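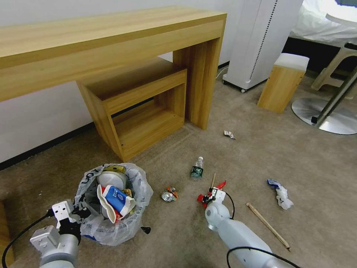
Why does a small translation office need a glossary?
A glossary keeps the same word the same in every text we deliver, also when two translators share the job and never speak to each other.

Speaker notes, Thursday, April 2, 2026
Wevow evening talks, Yimer

Opening (slides 1 to 3)

Say good evening. Wait until the door is closed. Ask who in the room has a word list of their own and who has looked into it this month. Do not comment on the result, go on to the next slide.

Tell the story of the Murex job. It was a catalog of bathroom fittings with 131 pages, and two of us translated it. One wrote "faucet," the other wrote "tap," and in the chapter on spare parts both wrote "valve" for a piece that is not a valve. The client found it in December, after printing. We paid a part of the reprint. Speak slowly here. I tend to speed up when I tell it.

What a glossary contains (slides 4 to 7)

Show the simple table. It has the source word, the target word, one sentence of context and the date of the last change. Mention that we had 17 columns in our first version and filled four of them. The column "gender" can stay if your language needs it. The column "remarks" became a place for jokes and old quarrels, so we removed it.

The most useful column is the forbidden word. Give the example from the catalog: faucet is allowed, tap is forbidden, the context is "bathroom, US customers." A new translator understands this line without asking.

Explain the difference between a glossary and a translation memory. The memory keeps whole sentences as they were delivered, also the bad ones. Some people will have heard it before. Keep it under two minutes.

How to begin (slides 8 to 11)

Take the last three jobs for one client. Read them with a pencil. Underline each word that you had to look up or had to think about. For a normal client this gives fewer words than one expects. Our list for Murex started with 15 entries and was already helpful the same week.

Then send the list to the client. Ask for a yes or a no behind each word. Do not ask "what do you think," or you will wait long for an answer. If the client has an engineer and a marketing person, send it to both in the same mail, so that they argue with each other before the work is begun.

Drink some water. Slide 11 has the sample mail, let people take a photo of it. 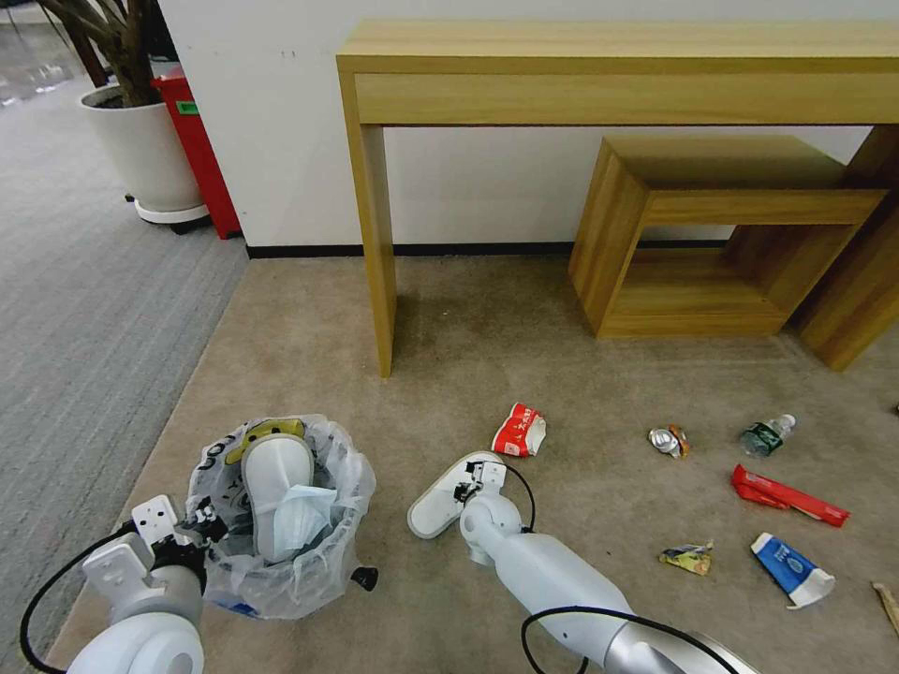 Keeping it alive (slides 12 to 15)

In our office the list is kept in Grasach, but a spreadsheet is enough for the first year. Repeat this if somebody asks about software. I do not want to spend the evening on software.

One person may change entries. The others may propose. Proposals are read on the last working day of the month, and it takes less than one coffee. When an entry changes, the old word goes to the forbidden column with the date. It is not deleted. Old texts will come back for an update and then you want to know what was said in them.

Size: the big list has around 2000 entries now and it is too big. Half of them are ordinary words which any dictionary has. Admit this openly. If I could start again, I would keep one list per client and no general list at all.

Questions I expect (no slide)

Who owns the glossary, the client or the office? In our contracts it is the client's after payment, and we keep a copy for future jobs. Say that this is our practice and no legal advice.

What if the client insists on a wrong word? Write one polite note with the reason. After that use their word, and mark it in the list as the client's choice with the date of the mail.

Does it save time? In the first month it costs time. With Murex it began to save time from the second catalog. I have no figures for other clients, so do not invent some on the stage.

Closing

Go back to slide 4 and leave the table on the wall. Remind them that the empty template is on the desk by the coats, in both languages. Thank the hosts and hand back the microphone.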